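Posted in: Visits & Open Days | Tags: Bivormont, workshops, soft goods, open day

We use cookies to remember your settings. By staying on this site you accept this.

Open day at Darkano, Thu 6 June

I had wanted to visit Darkano since January, when a colleague brought me their small catalog. They are a design office in Bivormont, and once a year they open the rooms to visitors. They work mostly on bags and other soft things, and they test how people store them at home. I took the bus number 137 from the station and arrived a little too early, so I waited on the stairs with a coffee.

The first room after the entrance had gray carpet and white walls, and I stayed in it longer than I planned. 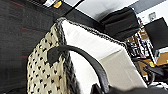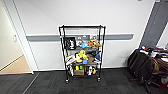
The tote with the black leather handle was my favorite thing of the whole day. I like how the cream fabric with the little black pattern meets the thick braided trim, because these two materials should fight with each other and they don't. I have sewn bags for many years and I know that a trim like this is difficult to fix nicely near a handle. I asked if they sell the pattern. They do not, but I was told that a simpler version is planned under the name Lại.

The wire shelf is a kind I know well, narrow and on casters, and I have a similar one in my hallway. Mine is full of shoes. Theirs has plush toys, and the bright yellow one was the most popular with the children in our group. I would put some weight on the lowest level if it were mine, as tall shelves on wheels make me nervous on carpet.

The talk in room 202

At eleven we were invited upstairs for a talk about handles. It was announced for half an hour and took almost the double, but I did not mind. The speaker explained why a wide handle is not always more comfortable, and passed some samples from hand to hand. One was so stiff that it could stand on the table alone. The part about glue was too technical for me and I wrote down only half of it.

After this there was a short presentation of Tronura, their project for repairing old bags. You can bring 2 pieces per person and they tell you what is worth saving. I found this very generous - the list for the autumn was already long when I put my name on it.

Practical notes

The entrance is from the yard and the sign is small. Entry was free, and the coffee too. The talk is worth staying for, but come early if you want a chair, because the last people had to stand by the door. The next open day is not announced yet. I will bring my brown shoulder bag with the broken zipper.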